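# Does hanging the crisps sell more crisps? Snack display project, Nalldale site shop

Bhavana Pisharody, with shelf measurements by Pirjo Saarinen

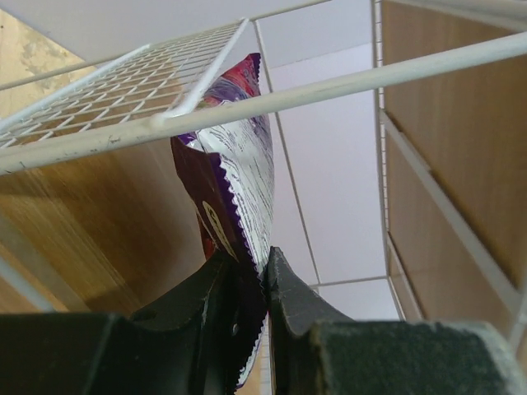 ## What we were asked to test

The shop manager had read that snack bags sell better hung up than laid flat, and wanted to know if it was worth changing the whole snack corner. I didn't believe it at the start and I only half believe it now. The claim came from a leaflet by Janik, who sell hanging strips, so they were never likely to say anything else.

## The set-up

We used white wire mesh shelving, the kind where the underside of one shelf is in plain view from the one below. Bags were hung by the top crimp for 18 trading days, then laid flat for another 18. Prices stayed the same. We didn't move the till, although Pirjo wanted to.

Problems we noted as we went:

- A bag hung under a shelf can end up with its top edge behind the wires, and that is where some wrappers have their brightest colours.
- Bags twist. A shopper may get the silver back with the small print, and only a strip of the front with part of the logo.
- Print on a wrinkled bag is hard to read, so anyone checking ingredients has to take it down.
- The thick white rods are scratched and scuffed, and they cross in front of the stock.

## Results

We sold 2,040 bags hanging and 2,000 flat. The manager called this a rise. I would call it a wet fortnight, as the canteen queue was longer in the first half and people came to us instead. We have no figures for the weather or the queue, so I can't prove that either.

Pirjo thinks the hanging bags were easier to put back. We didn't record it.

## What I would change

Run both layouts at once, in two shops. Pitgate has the same shelving and might agree to it in December. I would also hang the bags lower and clear of the rods before spending money on strips.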